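In Praise of the Boring Baseline

I have been reading manipulation papers for long enough to have favorites, and my favorites are mostly the dull ones. I mean the ones where somebody takes a method that works, takes away one clever piece, runs everything again, and tells you what was left. Our group at Statach spent most of August doing that with a policy we call Galindo, and I came out of it with an opinion I'd like to share, at some length, I'm afraid.

Galindo learns from demonstrations. You guide the arm through a task, you do that 900 times over a spread of tasks, and a network learns to go from camera views to motion. The version we wrote up first had a planning module on top, which we were all very fond of. It proposed a grasp point, scored it, and handed it down. It made lovely diagrams for talks.

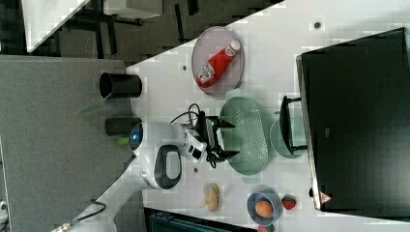
The arm at the green colander, with the rest of the tabletop set around it.

Then Azucena Medrano, who had written a good part of that module herself, asked what would happen if we turned it off. I remember thinking this was a waste of a week. We ran both versions over the same 19 layouts, same objects, same starting poses, and the plain version finished only 2 layouts behind. Two! After all those months of work, I had been expecting a canyon.

Now, you can read a result like that in a gloomy way, and for a few days I did. But I have come around to thinking it was the most useful thing we learned all year. It told us that most of the skill was sitting in the demonstrations and in the camera views, and that we had been polishing the wrong end of the system. 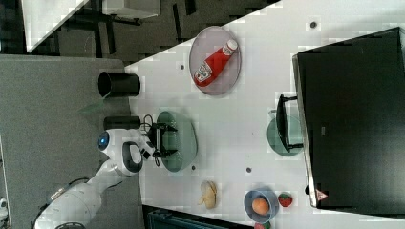

Clutter is where I expected the planner to earn its keep. A table with a bottle on a plate, fruit in a bowl and a couple of pale green dishes seems like just the kind of place where you'd want something to stop and think. And it did help there, a little. What helped more was going back and recording better demonstrations, with slower approaches and fewer hurried corrections by whoever was guiding the arm. I was one of the hurried ones, so I say this with some feeling.

My other reason for loving a plain baseline is that you can see where it goes wrong. When the full system missed a rim, we would argue all afternoon over whether the planner had picked a bad point or the policy had failed to reach a good one. With the planner off, there was one suspect. We went through the wrist view step by step and could usually agree before lunch on which moments deserved a closer look.
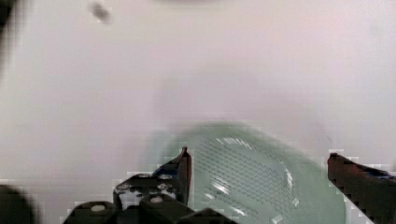 Close to the object is where I think our field should be spending its patience. The last stretch before contact gets a sentence in most papers, if that, and yet it was the part we kept returning to. Pale, see-through plastic on a pale table is hard on a small camera, and no amount of reasoning further up will give the policy an edge it can't make out.

I know the argument on the other side, and friends at Druveo make it to me often and kindly. They say that tabletop tasks are too short to need planning, and that a baseline will fall apart once you ask for something with many steps. They may well be right – our longest task had 4 steps, and I wouldn't want anyone to stretch our numbers over a whole kitchen. I would only ask them to run the plain version too, and to print it in the same table, in the same size type.

The planner is still in our code, by the way. Azucena is rewriting it for the longer tasks in the Fovamberg project, and she has already put in a switch to turn it off.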